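Participants wanted for a sleep diary study

Zonside is looking for adults who work evening or night shifts and want to take part in a study about sleep and daily habits. The study is run together with the Benance reading group on shift work. We need some 500 people, and until now 356 have signed up.

You can take part if you are 18 or older, you have worked late shifts for at least three months, and you have a smartphone or a computer at home. You do not need to sleep badly. People who sleep well are also very welcome, we have too few of them.
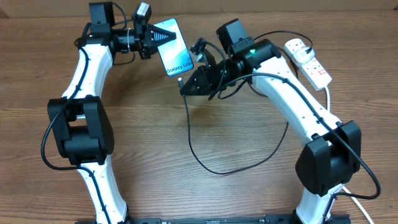
Page last changed: Jan 27, 2025

What you will do: every day for four weeks you fill in a short diary after you wake up. It takes five minutes. You write when you went to bed, when you got up, what you ate before and if you had coffee. The diary can be filled in on a phone or on paper - please tell us which one you prefer when you write. There is also one talk by telephone at the end, of 15 minutes.

If you forget one day, please leave it empty and continue with the next. Do not fill it in later from memory.

For a complete diary you receive a gift card. Persons who stop earlier receive a part of it, counted by week. Your name is kept separate from your answers.

The first group starts in April. We cannot accept people who take sleeping medicine on prescription, or parents with a baby under six months.

To sign up, write to Daichi Amano at the Zonside office, Shibata building, second floor, with your age, your usual working hours and the best time to call you. Please do not call before noon.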